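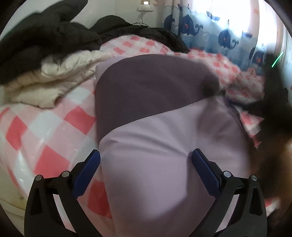

Carolina Figueiredo keeps her equipment budget in a spreadsheet with a tab called "stuff we forgot." When I called her in October it had more rows than the tab for the actual equipment, and she was pretty cheerful about it.

She runs planning for a small project named Ilimow, which collects household handling data: making beds, moving pillows, picking up cloth, all the soft floppy jobs that arms in a factory never have to deal with. People do the work in ordinary bedrooms, with hand-held grippers, and the recordings go off to train a robot later on. I wanted to talk to her because I get so many emails from readers asking what a setup like this costs and what to buy first (hint: probably not the arm!).

"Everybody wants to start with the arm," she told me. "I did too. I had a quote from Vutell on my desk, and I'd already picked out the corner it was going in."

What changed her mind was a long phone call with Mirjam Ammann, who handles purchasing for the project and who, I gathered, says no for a living. Mirjam joined us halfway through our chat, and I asked her about that call.

"I asked Carolina what the arm would do in month one," she said. "She said it would wait for data. So I said fine, it can wait at the supplier's."

They put the money into hand-held units instead and ordered 15 of them. I'd have guessed fewer, and I said so. Carolina laughed and told me the first draft had 30, back when she thought every home would need its own spare. Now the spares sit in one case, and whoever runs short calls in.

The line I really wanted to hear about was finger pads. Pads! Ilimow budgets them separately at 106 dollars a month, and Mirjam fought for that number. "They're a consumable, like printer ink," she said. "If you put them under repairs, you have to ask permission every time one goes. By the time you get permission, you've lost an afternoon of work." She buys them from Rattanakul, mostly on account of the short lead time, and she keeps a box under her own desk – she wouldn't tell me how big a box.

I asked what the pads have to cope with, and Carolina went straight to fabric.

"Cloth is mean," she said. "A mug has one shape. You pinch a piece of cloth and it twists, it folds over itself, it hides the fingertip. And there's nearly always more cloth underneath, so you have to grab one and leave the other alone."

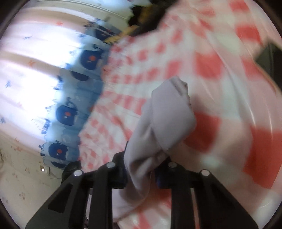
Gray cloth in the gripper, over a red, pink and white checkered fabric.

Do you buy your own bedding for this, I wondered, or use what's already in the house? Both, apparently. There's a linen line in the budget, and it came to 439 dollars for the first round. Carolina goes for prints and checks whenever she can, plus plain things to mix in, and she won't buy matching sets. "I want it to look like people's bedrooms," she said. "Coats on the bed, chargers in the wall, whatever."

They don't agree on everything. Mirjam would like to switch the storage contract to Prurnari before the next round, and Carolina wants to leave it alone until the current one runs out. I sat there and listened to them go back and forth for a good while – it was great, I should have charged admission – and they still hadn't settled it when I had to steer us back.

And the arm? It's on next year's plan, with delivery and installation as their own lines, and training time for two people. Mirjam has also put in a row for a table, as the first quote didn't come with anything to bolt the thing to.

"That one was in 'stuff we forgot,'" Carolina said. "I've moved it over now."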